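Last updated: 2025-12-23

Search stories, people, places
Go

The furniture people at Kovács are teaching the machines themselves

If you come to the Kovács showroom by the road from Prundside, you will probably miss the door the first time, as I did, and have to turn around at the feed store. Inside there is carved white furniture with gold on it, the kind my grandmother would have called company furniture, and there are people going over it with gripping tools in their hands.

Rozália Kiss has worked here for 30 years. She started in finishing, moved to the sales floor, and now looks after what everyone calls the handling program, which began in August and has changed her days more than anything since the company put in computers. The idea is simple enough. Before a robot can be trusted to open a drawer or straighten a cushion, somebody has to do it many times over with a gripper like the one the robot will have, so that the movement can be recorded and learned from. 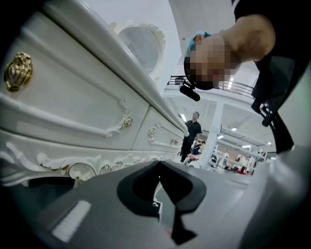 What surprised me was how much of the talk at lunch was about touch. Kiss can tell you which drawers want a straight pull and which want a little lift at the end, and she had never in her life had to put it into words. "I had to slow down and notice my own hands," she told me, pouring us both more coffee than we needed. "My husband says I now open the refrigerator like a scientist."

The company bought the training package from a firm called Starnska, and the first plan was to send outside people to do the recording. The staff asked to do it themselves, and after a long meeting (two long meetings, if you ask the people who sat through them) they got their way, along with an extra 60 cents an hour for the time spent on it. Sessions last 30 minutes and then you trade off. Kinga Csonka, who used to spend her mornings resetting displays after the weekend crowds, likes the work well enough but says her wrists know about it by evening.

She is also the one who worries out loud. The robots are meant to take over the tidying - the pushed-in drawers, the plumped and squared-up cushions, all the small resetting that fills the quiet hours. Those quiet hours were where new people learned the stock. Csonka learned it that way herself, wandering around with a dust cloth and asking questions, and she wonders where the next girl will do her wandering. 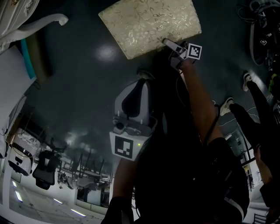

Story by AURELIA FANKHAUSER
Features, Work and Home

I put that question to Ruth Mapplebeck, the general manager, and she didn't brush it off. There is a written promise that no jobs will go for 2 years. After that she won't say, and I liked her better for not saying. What she hopes is that the saved hours go into repairs, where the shop has a waiting list 7 weeks long and only one person, Afia Kwofie, who can really bring back a broken bit of carving.

Kwofie has taken on Csonka as a learner two afternoons a week. When I looked in on them they had their heads bent over a chair leg and were arguing cheerfully about glue. Kwofie has no strong feelings about the robots either way. She would like one that could hold a clamp, she said, and hold it still, and not tell her about its weekend!

The first machine is due in the spring. The staff have already named it Narnia, after a wardrobe on the sales floor that has never sold, and Kiss has picked out the dresser it will practice on.

Comments (4)

prund_mike
My mother bought her bedroom set from Rozália. The drawers still run like butter. Glad she's the one doing the teaching.

Delphine R.
Sixty cents an hour to train your own replacement. I'd have held out for more.

oldfinisher
Would have liked to read more about the repair shop. Is Afia taking outside work? I have a mirror frame with a crest missing.

Delphine R.
@oldfinisher call the front desk, they put me on the list in the fall. Bring the broken piece if you still have it.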